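Subject: Re: [plemach-sim] Gripper stays open over the bowl, run reported as done

On the August thread, somebody on the Grirnness side wrote:

> We get a "task complete" flag on runs where nothing has been moved.
> The arm goes to the bowl, sits over it with the fingers open, and
> the log says done. Restarting clears it for a while. Is this the
> planner or the scorer? We are on the stock table scene with the
> Flirklow controller, no local changes.

It is both, and they hide each other. I have now been able to make it happen at will, so here are my notes.

The first fault is in the grasp check. The controller treats the hand as "settled" when the wrist speed stays under the limit for 10 control steps. If the close command is lost in that window, the hand stays open and the settled flag is still raised. From the wrist view the pose looks perfectly good, with the bowl centred between the fingers, and the pose is all the check looks at.

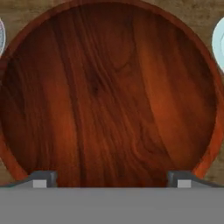 Finger width is never read. I added a test on width before the flag can be set, and the false "grasped" state went away in every rerun of the seeds that had shown it.

The second fault is in the scorer. It reads object positions once, at load, and keeps them if the scene is reset without a full reload. A run can then be marked against the layout of the run before it. I ran a batch of 100 with soft resets and got 7 marked complete in which the target had not left its starting place. With full reloads the same batch gave none.
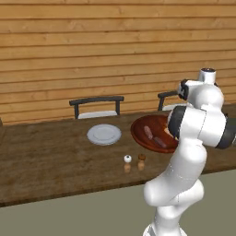

You cannot find this from the side camera alone. The arm covers part of the dish in many poses, and a food item behind the wrist is easy to miss when checking by eye. Use the object state dump and compare it with the layout file. If the two differ at step zero, you have the stale read.

The layout also changes between variants, and this matters more than I first thought. The sausage and roll variant has several targets close together, so a stale position may land inside the tolerance of a different object. The scorer then passes it without a warning. 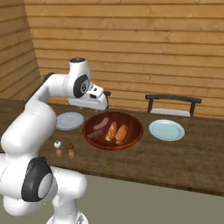 Sausage and roll variant, bowl between the two plates.

The éclair variant is less likely to give a false pass but more likely to stall. The planner still holds the old keep-out volume from the last layout and the hand stops short of its goal until the timeout. I had 6 stalls before I saw the link with soft resets – all of them followed a change of variant.

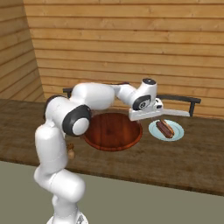
There is a safety side to this as well. The Halás group runs the same controller on a real arm, and a settled flag with open fingers would let the next motion start at full speed. In simulation that costs a run. On hardware, please keep the speed limit on until the width test is merged, and do not rely on the flag to release the guard.

For now:

Turn off soft reset in the scene config.
Apply the width patch to the controller, not to the task script.
Discard any scores made with soft reset on, including the good ones.

The patch is against the January 2018 tree. I have not tested it on older ones. Still open is why the close command is lost in the first place. I suspect the queue drops it when two messages carry the same time stamp, but I have no trace that proves it. If anyone has a log with time stamps at full precision, please send it to the list.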